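4.2 Cups on the shared desk

We built the arm in June at the Starkton workshop, and I'll admit the cups were my idea (Yamuna Pai wanted wooden blocks!). Clear plastic is a pig to grip and worse to see, so we let the camera on the wrist mount help with the aiming.

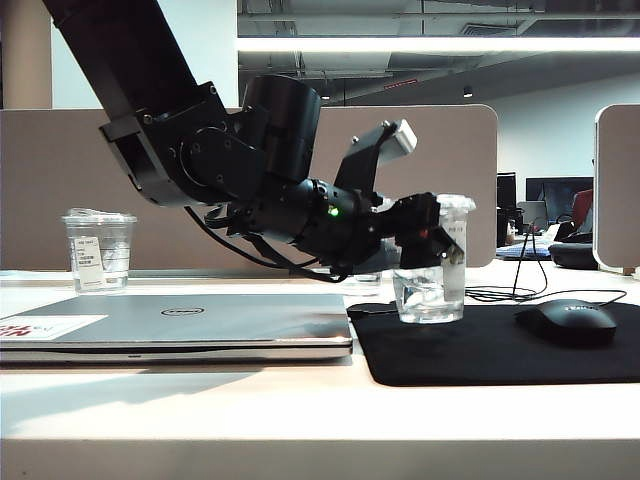
Figure 3. The gripper at the rim of a cup of iced water.

We logged 300 tries over the month, and Meenakshi D'Souza kept the notes. Closing the fingers slowly made the biggest difference, though it tried everyone's patience.
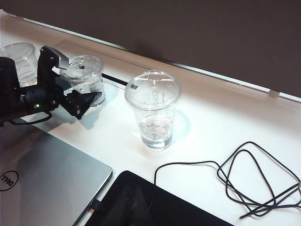 Vol. 4, p. 535

Domed lids are a separate headache – the fingers have to come in lower, and we re-taught that move from scratch.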